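# Malgate Completes Acquisition of Hasenska Optical Transport Unit

21 Dec 2020

Malgate, a supplier of network equipment to regional carriers, has closed its purchase of the optical transport unit of Hasenska. Terms were not disclosed.

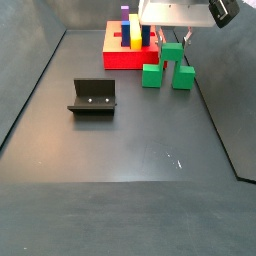 The transaction covers the Ornow line of switching shelves, the related firmware, and the unit's test laboratory. All 80 employees of the unit have been offered positions at Malgate. Hasenska retains its fiber construction and maintenance business, which was not part of the sale.

Ornow shelves are installed at 190 carrier sites, mostly central offices and cable landing stations. Each shelf switches wavelengths between fiber pairs without converting the signal to electrical form. Malgate will sell the shelves under their existing name and part numbers. Current orders, delivery dates and warranty terms carry over unchanged.

"Our customers have been buying routers from us and transport from someone else, then paying a third party to make the alarms line up," said Shoshana Hutchins, chief executive of Malgate. "We intend to fix the alarms first. New hardware comes after that."

The first joint release will add Ornow shelves to Simon, Malgate's network management software. Operators will be able to provision a wavelength and the router ports at both ends from one screen. A trial version has been running in the laboratory since August. General release is planned once seven carriers have completed acceptance testing.

Bence Orbán, who led engineering at the Hasenska unit, becomes vice president for optical products at Malgate and will report to Hutchins.

"The shelf has a control interface that very few customers used, as it required writing scripts," Orbán said. "Simon gives them that interface without the scripts."

Support contracts signed with Hasenska remain valid until their stated end date. Customers should continue to use their present support number and account login. Renewal notices will be issued by Malgate.

**About Malgate**

Malgate designs routers, aggregation switches and management software for regional and rural carriers. The company has almost 200 carrier customers.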